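Liste | Archiv | Themen | Autoren | Suche
Zuletzt aktualisiert: Montag, 15. April 2024

Betreff: Re: Budget Greifzelle, Kochtopf-Aufgabe

Hallo Rianne, hallo Liste,

Rianne Smits schrieb:
> Brasgate will wissen, ob wir im November wirklich 2 Greifer
> bestellen. Reicht der mit zwei Fingern für die Glasdeckel?

Gute Frage! Ich hab mir die Deckelaufgabe nochmal vorgenommen -- Edelstahltopf, Glasdeckel, schwarzer Knauf in der Mitte, also ziemlich genau das, was Drilurgate später haben will.
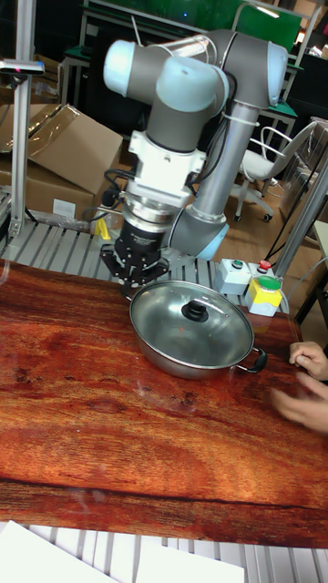
Greifer neben dem Topf, Deckel liegt auf

Gendulex verlangt pro Satz Ersatzfinger 225 Euro, und ich würde gleich 3 Sätze nehmen (beim letzten Mal haben wir ewig gewartet). Der Greifer selbst steht mit 2392 Euro im Angebot, netto. Cruickshank hat noch nicht geantwortet, da hake ich nach.

Für den Knauf brauchen wir meiner Meinung nach keine dritte Backe. Zwei Finger von oben, fertig -- die Seitengriffe würde ich erst mal gar nicht einplanen.

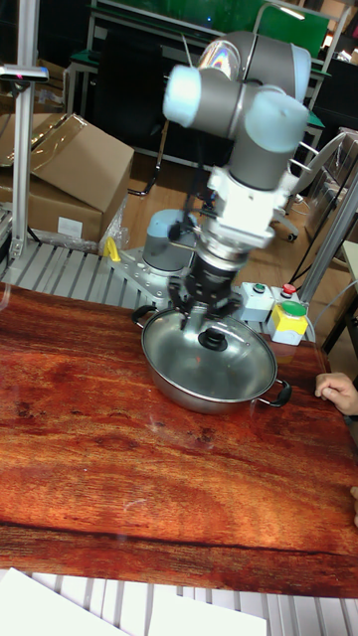
Was noch offen ist

Weichere Fingerauflagen: wer hat Erfahrung? Und Rianne, kannst du die Versandkosten bei Gendulex erfragen? Die fehlen in meiner Tabelle komplett.

Viele Grüße
Karabo Adams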